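About Ellness

Home
About us
Services and rates
Areas we serve
Contact

Who we are

Ellness is a house tidying and living room care company. We look after lived-in homes: the kind with a big patterned rug, a good coffee table that came from somebody's parents, and a trash bin that ends up next to it because that is where people sit. Most of our work happens in living rooms and family rooms. We also do bedrooms and hallways, but the living room is where we started and it is still the room we get the most calls about. 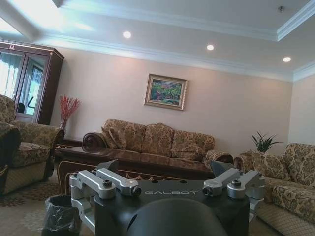
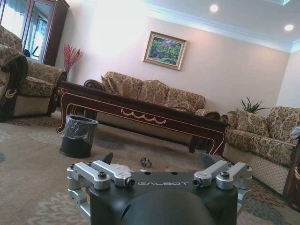 Our office is on Gornano Street, over the dry cleaner. We work out of there with a small staff and 2 vans. We opened with one van and a list of 110 households, nearly all of them in the Chae neighborhood, and we now visit 200 homes on a regular schedule. Chae is still our busiest area. Last July we added Skandedden, on the other side of the river, and we go there on set days to keep the driving down.

What a regular visit covers

A regular visit begins at floor level. We pick up what is lying on the rug before any vacuum is switched on. Paper and wrappers go in the trash. Anything that might be a part of something – a ring, a cap, a screw, a game piece – goes in a shallow dish that we leave on the table for you to look through. We do not decide for you whether a small part is worth keeping. We once threw out a rubber washer that belonged to a pressure cooker, and the dish has been our rule from then on.

After that we empty the bin and put in a new bag. The bag is folded over the rim and pulled tight enough that it doesn't slide down the first time something heavy goes in. If you have a favorite size or kind of bag, leave a roll in the bottom of the bin and we will use those.

Then the furniture is dusted, the cushions are taken off the sofa and the seat is vacuumed underneath, and the floor is done last. Cushions go back the way we found them. If you like to rotate yours, tell us and we will put it on your card.

Wood tables

Many of our customers have older wood tables with carving, inlay or painted trim. We clean these with a dry cotton cloth and a soft brush for the carved parts. A barely damp cloth is used for sticky spots and dried off right away. We don't use spray polish on any table unless the customer asks for it in writing, as some polishes leave a film in the grooves that is hard to get out later.

Glossy tops show every fingerprint, so we wipe those at the end of the visit, after everything has been set back on them. We do not refinish, repair or touch up wood. We can give you the number of a shop that does.

Rugs and upholstery

Area rugs are vacuumed on the suction setting, without the beater brush if there is fringe. We go with the pile first and then across it. On rugs that lie over carpet we also lift the edges and vacuum below them, which takes two people and adds a few minutes.

Patterned rugs hide crumbs and small objects very well, and we allow extra time for them when we write your estimate. For woven and damask upholstery we use the flat nozzle only. Wet cleaning of sofas is not part of our service.

What we don't do

Windows from the outside. Moving pianos or full bookcases. Laundry, other than throws and washable cushion covers. Attics. Yard work.

How billing works

You get a written estimate after a first walk-through, and the walk-through is free. Billing is monthly. You can skip a visit if you let us know the day before – after that we charge half, because the crew has already been scheduled. There is no contract and no minimum number of visits. Holiday weeks are moved to the nearest open day, and we send a note ahead of time.

Our crews

Everyone who comes to your home is on our payroll. New staff spend their first weeks paired with someone experienced, and each home has a card that lists how the household wants things done: which door, where the shoes go, what not to move. We keep more than 1000 of these cards counting old customers, and if you come back to us after a few years we will still have yours. Check it over with the crew on the first day, as people do change their sofas.

Estimates for Chae and Skandedden can be requested through the contact page. For other areas, please call the Gornano Street office first so we can tell you if we have an opening.

Page last updated Thursday, November 6, 2025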